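Budgeting a second teardown cell, part two: everything that isn't the arm

Part one covered the arm quote. I said then that the arm was the easy line on the spreadsheet, and after a month of collecting prices for the remainder I have no reason to change that. The rest of the cell is a long list of small items, most of which we left out of the first budget in March and then bought anyway.

The work is desktop teardown: drives, memory, processors. The second cell at Folach will do the same job as the first, so I built the new list by going over the existing cell with Parisa Rostami and writing down what was bolted to the table.

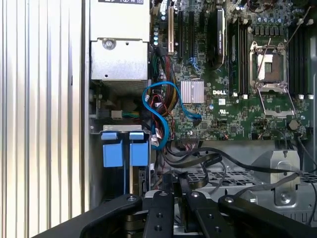 Sample machines come first on my list now, ahead of tooling. You can't size fingers or plan reach without the real chassis, and you need enough of them that a bent latch doesn't stop work. We standardized on one family of Dell towers. The tool has to get in past loose cabling, such as the blue SATA cable looping up from the drive area to the board, and that affects finger length more than payload does. I budgeted $139 per used tower. Ulletti wanted more for tested units, but we don't need them to boot.

Grippers are second. The catalog price covers the gripper. It doesn't cover the coupling, the cable, spare fingertips or the bracket for the wrist camera. In the first budget I carried one line for all of this and was short by more than $3000. The new sheet has five lines. Azadeh Tehrani asked for a sixth, for fasteners, and she was right.

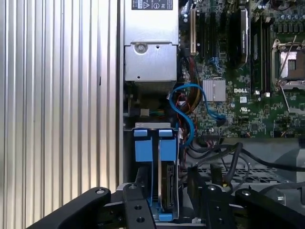 Fingers wear, and they also get redesigned. I treat them as a consumable with a quarterly allowance. Afridi will machine a pair for $219 with a two-week lead time. Printed ones cost almost nothing in material but take an evening of someone's attention, and that evening should be on the sheet too.

Next is fixturing. I had this at zero the first time on the theory that we own a printer. 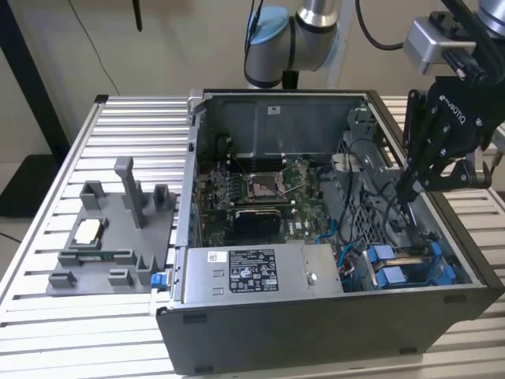
Tower on the slotted table, parts fixture to its left.

The fixture took several revisions before the pockets fit the parts. Material was trivial. Design time was not, and I now enter it as 100 hours for a new computer model, less if the layout is close to something we already have. Parisa thinks that is high. We agreed to log it this time and compare.

The table itself is slotted aluminum extrusion. It costs more than a flat plate and I would buy it again, mainly for the freedom to move a fixture without drilling. Buy the T-nuts in bulk. Botham sells them by the box, and the price per piece in small bags is silly.
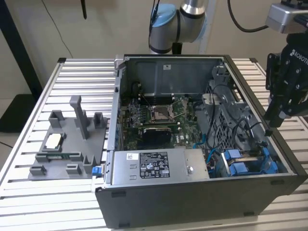 Cameras are the line I am least sure of. The wrist unit is settled. The fixed view needs a stiff mount, and the mount costs more than people expect when they have only priced the sensor. I have quotes for two arrangements and will pick one after measuring how much the current post moves when the arm decelerates.

Remaining items, without prices yet: a cable carrier, a second network switch, labeled bins for removed parts, and a safety review. The review has to be booked before the arm ships, so it goes in the first quarter of spending even though the invoice comes later.

Part three will have the full sheet, once Afridi confirms the lead time on the second set of fingers.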